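홈 | 노트 | 재료 | 공간 | 검색
공유 2 · 댓글 3

작업 노트, 6월, 오후

Uvthorpe 건, 비닐봉투 펴고 접기

오전에는 표 정리만 하다가 점심 먹고 나서야 봉투를 잡았다. 저번에 적다 만 데부터 이어서 쓴다. Batista 봉투는 로트 2284로 계속 간다. 박스 옆면에 매직으로 크게 써 놨으니까 다른 로트랑 섞지 말아 주세요, 제발. 저번에 섞였을 때 내가 하루를 날렸다.

오늘 하려던 건 구겨진 투명 봉투를 테이블에 놓고, 입구를 찾고, 평평하게 펴고, 반으로 두 번 접는 것까지. 글로 쓰면 진짜 별거 아닌데 막상 해 보면 입구 찾는 데서 시간을 다 쓴다. 두 겹이 붙어 있으면 손톱으로 긁어도 안 벌어지고, 입구인 줄 알고 한참 비볐는데 바닥 쪽 접합선인 경우도 있고(오늘만 해도 몇 번을 그랬다).

게다가 테이블이 하얗다. 흰 상판에 투명 봉투를 올려놓으면 보이는 건 주름이랑 반짝이는 데뿐이다. 조명이 상판에 비치면 그 반사까지 섞여서 더 헷갈린다. 고개를 좀 낮춰서 비스듬히 보면 가장자리가 살아난다. 정면에서 내려다보는 게 제일 안 보인다.
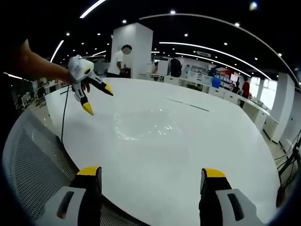 검은 종이 한 장 깔면 끝날 일을 왜 그러고 있느냐는 댓글이 먼저 달렸다. 종이를 깔면 봉투 테두리가 한눈에 들어오고, 다 편 다음에 삐뚤어진 것도 종이 변에 맞춰 보면 바로 보이지 않느냐고. 자기는 집에서도 검은 도마 위에서 지퍼백을 말린다는 얘기까지 써 놨다.

맞는 말이긴 하다. 나도 처음에 깔아 봤다! 그런데 종이가 봉투랑 같이 밀린다. 봉투를 바깥쪽으로 쓸어 펼 때 종이 모서리가 들리고, 테이프로 붙이면 이번엔 테이프 턱에 봉투가 걸린다. 그리고 실제로 이걸 쓸 사람들은 자기네 책상에서 그냥 할 텐데, 깔개가 있어야만 되는 순서를 적어 봐야 쓸모가 없다. 그래서 맨 상판으로 돌아왔다. 깔개 얘기는 부록에 한 줄 넣을 생각.

둥근 테이블

이건 따로 적어 둔다. 테이블이 둥글어서 봉투 변을 맞출 직선이 없다. 네모난 책상에서는 무의식중에 책상 모서리랑 나란히 놓게 되는데, 둥근 데서는 내가 선 자리가 기준이 된다. 조금만 옆으로 비켜 서도 방금 반듯하던 게 비뚤어 보인다. 상판에 가는 선이 있긴 해서 그걸 기준 삼아 볼까 했는데, 봉투를 그 위까지 끌고 가면 팔이 어중간하게 뻗어서 힘이 안 들어간다. 결국 몸 쪽 가까운 데서 하는 게 낫다.

대신 좋은 점도 있다. 둘레 어디에 서도 중앙까지 거리가 비슷하니까 마주 보고 서서 봉투를 넘겨주기가 편하다. 모서리에 골반 찍힐 일도 없고. 의자는 등받이가 생각보다 거슬린다. 앉아서 할 게 아니면 의자는 멀찍이 빼 두는 쪽이 팔 움직이기에 낫다. 다음에 이 자리 쓰는 분도 참고하시길.

펴는 순서는 지금까지 이렇게 굳어졌다. 먼저 뭉치를 살짝 눌러서 부피를 죽인다. 세게 누르면 주름이 칼같이 잡혀서 나중에 더 고생한다. 그다음 제일 멀리 삐져나온 귀퉁이 하나를 잡아 상판에 고정하고, 반대쪽 귀퉁이를 찾아서 천천히 당긴다. 귀퉁이 두 개만 잡으면 나머지는 거의 따라온다. 가운데는 맨 나중이다. 가운데부터 문지르면 공기가 갇혀서 볼록하게 올라오고, 그걸 누르면 옆으로 도망가고, 또 누르면 또 도망가고… 한참 쫓아다녔다.
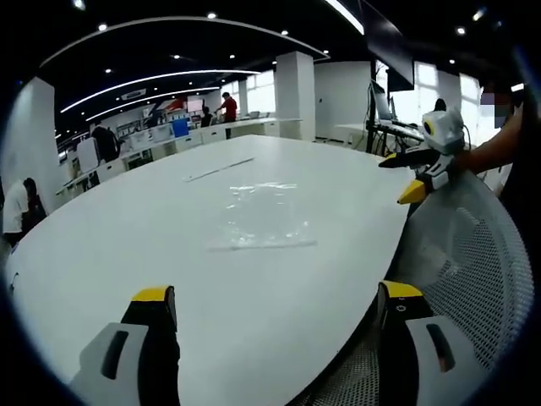 공기는 입구 쪽으로 몰아서 빼야 한다. 그래서 또 입구 찾기로 돌아온다. 내가 쓰는 방법은 변을 하나씩 엄지와 검지로 비벼 보는 거다. 두 겹이 서로 미끄러지면 입구, 한 덩어리로 버티면 접합선이거나 접힌 변이다. 눈으로 찾는 것보다 훨씬 빠르다. 손이 너무 건조하면 이것도 잘 안 되는데, 그렇다고 핸드크림을 바르면 봉투에 지문이 허옇게 남는다. 크림은 끝나고 바르기.

시간도 적어 둔다. 한 묶음이 15장이고, 오늘은 펴는 것까지만 했을 때 거의 15분 걸렸다. 접는 것까지 넣으면 늘어난다. 기록은 Arkex 시트에 넣었다. 열 이름을 내 마음대로 바꿨는데 싫으면 되돌려도 됩니다. '상태'라고만 돼 있으니까 사람마다 다른 걸 적더라고. 그래서 '입구 찾음', '평평함', '접음'으로 쪼갰다. 평평함의 기준은 아직 못 정했다. 나는 손바닥으로 쓸었을 때 걸리는 데가 없으면 평평한 걸로 치는데, 잔주름까지 따지면 이 봉투로는 평생 합격이 안 나온다.

한 번 구겨졌던 봉투는 잔주름이 그대로 남는다. 책 밑에 하룻밤 눌러 놔도 가장자리만 얌전해지고 속의 주름은 여전했다. 드라이어로 쐬어 보자는 의견이 있었는데 나는 반대다. 예전에 다른 봉투로 해 봤다가 한쪽이 오그라들어서 그대로 버렸다. 주름은 그냥 두고, 모양만 네모나게 잡히면 통과시키는 걸로 하고 싶다.

Skultudar 쪽 봉투는 느낌이 완전히 다르다. 좀 더 빳빳하고, 구길 때 소리가 크고, 놓으면 스스로 벌어지려고 한다. 펴기는 쉬운데 접어 놓으면 다시 펼쳐진다. Batista 것은 반대로 흐물거려서 펴기가 힘든 대신 접으면 가만히 있다. 둘을 반반 섞은 봉투가 있으면 참 좋겠는데! 두께는 아직 안 쟀다. 게이지가 서랍에 없다. 가져간 분은 돌려놔 주세요.

접기는 긴 변을 반으로, 그다음 짧은 변을 반으로. 첫 번째 접을 때 입구가 바깥에 오게 해야 남은 공기가 빠진다. 입구를 안쪽으로 넣고 접으면 베개처럼 부풀어서 쌓아 놓은 게 자꾸 미끄러진다. 접은 선은 손등 말고 손가락 옆면으로 한 번만 그어 준다. 여러 번 그으면 하얗게 자국이 난다.

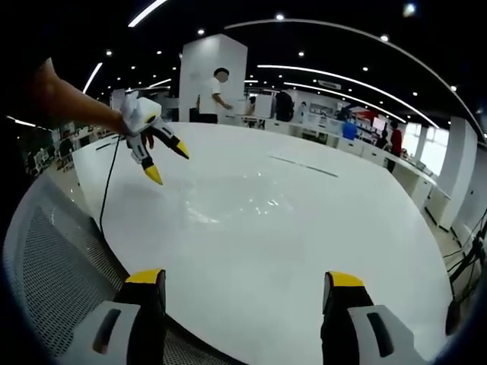
다음에 할 것

- 검은 깔개를 놓은 것과 안 놓은 것, 같은 로트로 한 묶음씩 비교. 깔개는 종이 말고 안 밀리는 걸로.
- 평평함 기준 정하기. 내 손바닥 기준은 나만 아는 기준이라 곤란하다.
- Skultudar 봉투 접은 다음에 뭘로 눌러 둘지. 고무줄은 자국이 남아서 별로고, 종이 띠를 둘러 볼까 생각 중.
- 두께 재기(게이지 돌아오면).
- 창고에 2284가 몇 박스 남았는지 확인. 모자라면 접기 연습은 이미 쓴 봉투로 돌리고 새것은 펴기에만 쓴다.

다 쓴 봉투는 버리지 말고 회색 통에 모아 주세요. 구겨진 채로 넣어도 된다. 어차피 다시 구길 거니까 곱게 접어 넣을 필요 없음.

댓글 3 · 공유 2
이전 노트 | 다음 노트 | 목록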